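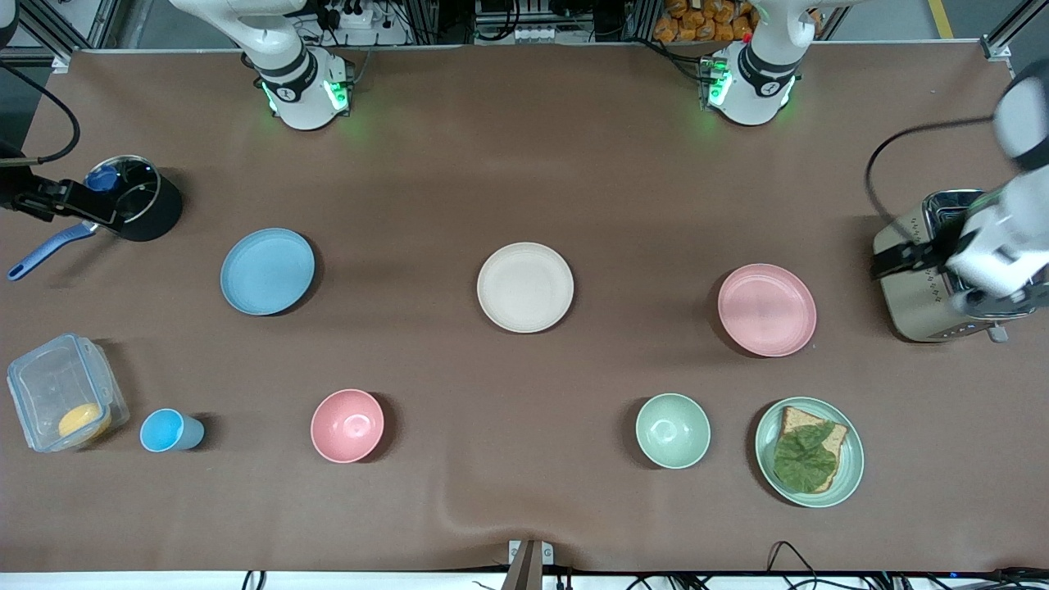
Navier Mill at Grindidside holds an open day every winter, when the river is high and the wheel can run all day. I went this year because I have been buying the mill's whole wheat flour for a while and wanted to see the stones it comes from. Most of what I bake with it is a plain pan loaf. It is good fresh for a day, and after that it is toasting bread, so a toaster like this one, on a long table with a matte brown top, is where most of a Navier loaf ends up. The miller's advice was the same: slice it the second day, not too thin, and toast it on a lower setting than you would use for white bread, as the bran scorches early.

The mill is on the Sernier, a small river with a steep drop just above the village. Parking is in the field across the road from the church. The field was soft, and cars were being sent to the upper end where there is gravel. From there it is a short walk down the lane. There is no sidewalk, and the lane is narrow at the bridge. Admission was $5 and included the tour. Children got in free.

Tours started on the hour and the groups were kept small, so there was some waiting. I got there a little before ten and was put in the second group. The wait was in the old cart shed, which has benches and a display about the flood that took out the first dam. The display is mostly typed sheets behind plastic and some of them are faded. I would have liked a map showing where the first dam was, as the text refers to a bend in the river that I could not find from the yard.

The tour begins at the headrace. The gate was open partway and the guide let it down so we could watch the wheel slow, then raised it again. It is an overshot wheel, and the buckets were replaced two summers ago in larch. The shaft and hubs are older and made of iron. The guide did not know exactly how old, and said the bill of sale was lost. Inside, the main gear takes up most of the ground floor, and visitors stay behind a rail. It is loud but you can still hold a conversation. The noise is more of a knock than a rumble, and it comes up through the floorboards.

The stones are on the second floor. There are two pairs, and one pair was opened for the day with the top stone swung out on its crane so that the cut face could be seen. The furrows are dressed by hand with a steel pick. The guide said a full dressing takes 9 days if the stone has been let go too long, and much less if it is kept up. Visitors could feel the edge of a furrow with a finger. It was sharper than I expected. The working pair was grinding Fakir, a hard red winter wheat that is grown on three farms downstream. Fakir was nearly dropped by the farms because it falls over in a wet July, but it makes a strong dough and the mill pays extra for it.

We were given a pinch of flour from the spout. It was warm, a little like the inside of a coat pocket. The miller checks it between thumb and finger all day and adjusts the gap by a quarter turn of a handwheel. There is a thermometer too, but it was hanging on a nail and I did not see it used. After that comes the sifter, a long reel covered in cloth that shakes out the coarse bran. The bran goes to a pig farm, and some of it is sold in paper sacks in the shop.

The top floor is grain storage. The stairs up are steep, closer to a ladder, and people with bad knees stayed below and looked at the sifter longer. The bins hold almost 17 tons when full. They were well under half full on the day, which is normal for the season. There is a small window at the gable end with a view over the weir and the lower meadow. The meadow was under water as far as the first hedge.

Lunch was in the tent. It was soup with bread, or a cheese roll, and tea from an urn. The bread was made from the same Fakir flour, baked in the village. It had a thick crust and was slightly underbaked in the middle, at least in the piece I had. The soup was leek and potato and needed salt, which was on the table. By one o'clock the line was out past the cart shed, so eat early if you go.

The shop is a counter in what used to be the office. Flour comes in small bags and in sacks. I bought a 7-pound bag of the whole wheat and a smaller one of rye. They take cards, but the signal by the river is poor and the reader failed for the people ahead of me. Bring cash. The rye is not ground on the river stones. It goes through an electric mill in the back, and this is printed on the bag if you look for it.

A talk on the fish ladder was listed for the afternoon. It was moved to the church hall because of the wind, and the sign saying so was on the wrong side of the gate, so I missed the first part. What I heard was about the repair work done in January, when ice pushed two of the boards loose. Eels use the ladder as well as trout. The slides were hard to see with the daylight coming in.

The mill grinds on most Saturdays through the spring, and the shop is open whenever the wheel is turning. The upper floors are closed except on open days. The footpath along the Sernier from the bridge to the weir is open all year, but check the water level first. It was closed at the second stile when I left.

Out and About > Visits > Mills and Waterways
Sunday, February 15, 2026 | By a staff writer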